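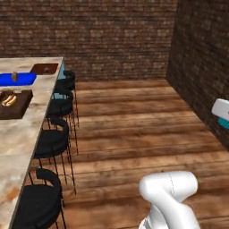
Zsolt Pintér wrote on October 21, 2023:

> I keep reading in this thread that the arm is "helping" us, and I'd like
> somebody to tell me what my job is going to be in March. I've worked the
> counter at Tultevmont long enough to know that when Dobos buys a machine
> they want the hours back from somewhere. Fine, that's business. But the
> people who are training it are us! We're the ones who sit upstairs and mark
> the runs after lunch, and we get the same rate for it as for wiping trays.
> If the arm ends up plating hot dogs because of what we told it, I think
> we should have some say in how it goes. Also the new rota is a mess and
> I can't be the only one who never knows which floor I'm on.

Hi Zsolt, hi all,

Okay, I've been meaning to write something longer since the last staff meeting and this pushed me into it, so get a coffee.

First, I agree with you about the money. Marking runs is a different job from serving and it should have its own rate. I said so to Dobos when they first asked for people, and I was told it would be "looked at," and as far as I know it's still being looked at. If you want to put that in a letter I'll sign it, and I bet most of the upstairs group would too. There are eight of us now, counting the two who came over from the bakery side.

Where I see it a bit differently is the upstairs work itself. I was pretty grumpy about it when I started (ask anybody who shared a break with me that month). I figured I'd be clicking yes and no all day while some programmer got the credit. And there is a fair amount of clicking! My first batch was 230 runs and by the end of it I was seeing that brick kitchen with my eyes closed. The marble counter, the brown board with the hot dog on it, the blue tray, those black stools all tucked in like the place opens in ten minutes. I could draw you the floorboards.

But what surprised me is how much of it is stuff only we know. The Wultance people are nice and they know a ton about joints and motors, and they've never worked a lunch rush in their lives. In one of my early batches I kept marking runs down because the arm went in over the top of the food to get to something behind it. They wrote back asking what was wrong, since it hadn't touched anything. Well, you don't reach over somebody's food! You go around. We all got yelled at for that in our first week. So I typed up a page on it, and then a page on where your hand goes when a customer is leaning on the counter, and now both of those are part of the marking guide. I felt kind of proud, I'll admit it.

The stools were another one. There was a long back and forth over whether anyone would ever be sitting on that side while the arm was moving. On paper the answer was no. I said come down at noon and look at our counter, people sit wherever they want, they put their bags on the next stool, kids spin around. To their credit a couple of them did come down. They stood by the drinks and took notes and got in everyone's way, and the next version of the rules had a whole part about the customer side.

Now the part I don't like, so you don't think I've gone over to the other team.

The counting. Every batch has my initials on it and the time I took, and there's a chart. I saw 2,769 next to my name and for a second I felt great and then I felt a little sick, because who else is looking at that number and what are they using it for? When I'm on the counter, no one times how long I take to hand over a sandwich. If old regulars want to chat, I chat. Upstairs I catch myself hurrying, and when I hurry I mark badly. I went back through one of my own late-shift batches of 200 and changed my mind on a bunch of them. That's bad for Wultance too, by the way, so I'd think they'd want to fix it. I've asked for the chart to come down or at least lose the names. No answer yet.

The other thing is the downstairs crew being one short whenever two of us are marking. You're right that this is where it pinches. Dobos talks about Givska (do we have to call it that? it sounds like a cheese) as if it was already down there pulling its weight, and it isn't. Right now all the extra work lands on whoever's left at the counter, and they don't even get the chair. I did a noon shift last week with one person on the register and me on everything else, and I was wiped out. I'd like us to ask for a plain rule that marking only happens outside the lunch hours. It's all on a computer, it can wait until the afternoon.

As for March: I don't know, and I don't think the manager knows either. What I've been told is that the arm would start with setting up boards and trays before opening, so nobody would be standing next to it, and that no one's hours get cut during the tryout. I asked for that last bit in writing. I got an email that said "no current plans," and we all know what that's worth. So yes, let's push on it together while they still need our marks. They need them a lot more than they let on, if you ask me.

What I'd put in the letter, and please change whatever you want:

- a separate rate for marking, paid back to when the person started
- no names on the chart
- no marking between eleven and two
- hours guaranteed for the whole tryout, in writing, with an end date on it
- someone from the counter in the room when they decide what the arm does next

For that last one I'd suggest you, Zsolt, and I'm not saying it to be cute. You ask the annoying questions and I tend to fold when people are friendly to me.

On the rota: I've got the upstairs half in a spreadsheet, and if somebody has the downstairs half I can stick them together so we can at least see both floors on one page. Send it to me off list, please, the last attachment someone sent here bounced for half the people.

And if you haven't tried the marking yet, come up and sit with me for an hour before you make up your mind about it. You'll be bored by the end, but I'd love to hear what you'd mark differently. We don't agree with each other up there nearly as much as the guide makes it look, and I think some of the best pages in it came out of us arguing about how you're supposed to pass somebody a hot dog.

Reply to the list if you're okay with your name on the letter. I'll start a draft tonight.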